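The Year I Learned to Nap

I used to be terrible at napping. I'd lie down after lunch, think about emails for forty minutes, and get up crabbier than before. Then I spent a July in Nelledberg, where my landlady, Hrefna Kragh, shut her bakery every afternoon and went to bed. Just like that! Curtains drawn, phone in a drawer, back at the counter by three with a crease down one cheek.

I asked her how she did it and she looked at me as if I'd asked how she chewed. "You lie down," she said. "Then you stop."

So I started asking everybody. My friend Aldo Melis sleeps sitting up in a kitchen chair (I've seen it, it's alarming). Young-sook Wi, who drove the night bus out of Stuvonside for years, swears by the floor – something thin under you, no big pillow, shoes off. She says a bed makes too many promises. I tried it her way, grumbling the whole time, and I was gone in minutes.
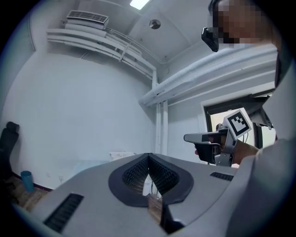
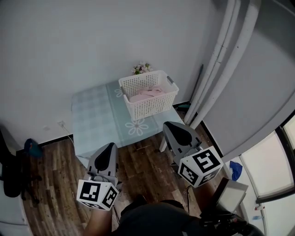 These days I keep it short. Twenty minutes, a kitchen timer, a blanket even when it's warm out. If I don't drop off, fine, I've had a lie-down, and there are worse things to do with an afternoon. My mother thinks it's a scandal. She calls at one-thirty on purpose, I'm sure of it, and asks what I'm up to in a very bright voice. I tell her I'm working, and then I pull the blanket back up.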